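Tonia met en ligne sa méthode de guitare jazz

L'éditeur de partitions Tonia ouvre ce mois de juillet l'accès numérique à sa méthode d'improvisation pour guitare, jusqu'ici vendue uniquement sur papier. Le cours compte 124 exercices répartis en 10 chapitres, du blues en fa aux enchaînements II-V-I dans tous les tons. Chaque exercice est fourni en tablature et en notation classique, avec une piste d'accompagnement à deux tempos.

La méthode a été écrite pour les ateliers de Lisbridge, où elle sert de support aux élèves de deuxième et troisième année. Les 377 inscrits de la saison passée recevront un code d'accès gratuit par courriel. Pour les autres, l'abonnement est mensuel et sans engagement.

Les enregistrements ont été refaits au studio Rowbotham – guitare, contrebasse et batterie – et remplacent ceux du disque joint à l'ancienne édition. Le chapitre consacré aux accords de passage a été entièrement réécrit. Une version pour gauchers est prévue en octobre. 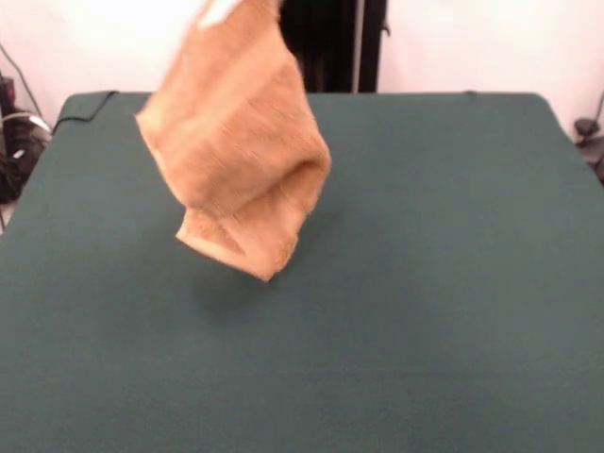 Serviette éponge brun orangé au-dessus d'une table couverte d'un tissu bleu-vert foncé.

L'édition papier reste disponible à la librairie musicale de Stalcombe, dans la limite des 1 110 exemplaires du dernier tirage. Elle ne sera pas réimprimée. Les acheteurs de l'ancienne édition peuvent télécharger les nouvelles pistes sans supplément – il suffit de saisir le numéro figurant au dos de la couverture.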